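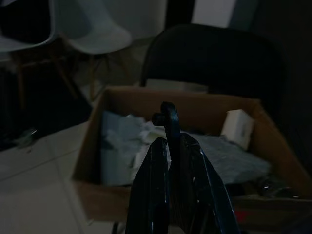

Jimska wants to know whether the wrist view can carry the release decision by itself, and thinks the head camera is doing more of the work than the last write-up admits. The message came in before I had the rig up. It also asks for results split by object color, which I had been putting off.

Fair question. In the last write-up I reported a single number for the whole task, 75 percent, and the whole task includes reaching, grasping, carrying and letting go. A policy can be bad at one of those and the total will hide it. Spent the morning on a test that separates the release step from everything else.

The method as it stands at noon. Take the full set, 3,134 episodes, and cut each one into phases using gripper width and arm speed. Discard the reach and grasp. Keep the window that ends when the fingers open. Train the release head on that window with view dropout: during training, one camera stream is replaced with its mean image at random, so the network can't settle on one source and ignore the other. At test time, mask the head view or the wrist view on purpose and compare. The rest of the network stays frozen at the Thoroddsen weights. I don't want to touch the grasping while I'm measuring the letting go.

Trouble with the phase cutter. It uses gripper width to find the grasp, and on thin objects the closed width with an object in hand is nearly the same as the closed width with nothing. Wrappers are the worst. The cutter either calls the grasp a miss and drops the episode, or it puts the boundary too late and the window loses its beginning. Added motor current as a second signal. Current is noisy on the left arm and I had to smooth it, and smoothing moves the boundary again. Settled on using current to decide whether there is a grasp and width to decide when. Ugly, and it will need a paragraph of its own in the report.

Second problem, known for weeks: black printed parts held in black fingers. From the wrist the outline of the part runs into the outline of the finger, and in low light only the highlights along the edges tell them apart. The saliency maps on these cases are a mess. If Jimska is right about the head camera, the color split should show it first on this group. I wrote that prediction in the log before running anything, so I can't adjust it later.

Lunch at the desk. Nirusance job queue was full until after two, so I used the time to go over the clutter protocol.

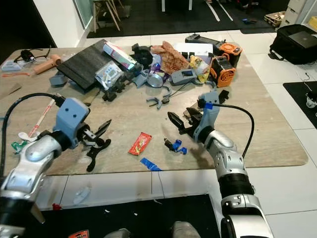 The protocol says objects go down without sorting, touching and overlapping allowed, and nothing is straightened between trials. I am keeping that. The earlier Pasisine runs used spaced objects on a cleared surface and the numbers were better, and they told us very little about a table people use. Both arms stay active even when only one is scored. Masking the idle arm would make the head view cleaner than it ever is in practice, and would bias the comparison toward the result Jimska expects.

One change. Until now a release was scored as correct if the object ended up inside the container. With soft contents in the box a part can land on a fold, lean on the wall and stay above the rim line, and the scorer has been calling these either way depending on mood (mine included). New rule: fingers clear, object at rest, no part of it supported by the gripper. Height is recorded separately and isn't part of the score. Old trials need to be rescored from video. I'm not looking forward to that.

4:40. Queue opened. Started 2 runs, one with view dropout and one without, same seed, same windows. Loss on the dropout run is higher at every checkpoint so far, as expected when you take away half the input at random. It says nothing yet about the masked tests.

6:15. First masked test on an early checkpoint, offline only. Wrist view masked: release timing gets late across all objects. Head view masked: timing holds for light-colored objects and spreads badly for black parts. In the direction of the prediction. I don't trust it at this stage of training and have not sent it. The no-dropout model fell apart under either mask, so as it stands it can't be used to say which camera matters, which means the comparison in my last write-up can't be used for that either. Noted in the draft.

For tomorrow: rescore the old trials under the new rule, fix the left arm current offset at the source if the driver allows it, and repeat the masked test on all 9 checkpoints with the room lights up and again with them down. Ask Jimska which colors they have in mind. If the list is mostly dark plastic, I should print more of the bracket before the filament runs out.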